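Ticket 126 — Returns portal rejects pouch orders at the label stage
Category: Online returns
Priority: 3
Status: Resolved

Summary
Customers of the Tekcombe store reported that a prepaid return label could not be generated for items in the travel pouch range. The portal accepted the order number and postal code, then displayed "Item not eligible" and closed the session.

Investigation
The fault was reproduced on 2 test accounts. Orders for other luggage were processed normally. The Broltetti catalogue update in September had moved pouches into a new product category, and the returns rules held by Prindia had not been extended to cover it. Clearing the browser cache had no effect.

Action taken
The category was added to the returns rules and the portal service restarted at 4 p.m. Affected customers were sent a label by email, and the return period was extended for each of them. The Msimang warehouse was advised to accept parcels without a portal reference.

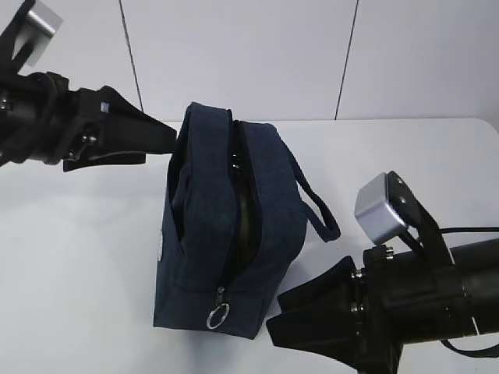 Travel pouch, navy, with zipper and side loop.

Follow-up
Customers who still see the message should sign out, sign in again and quote this ticket number — a new request is not required.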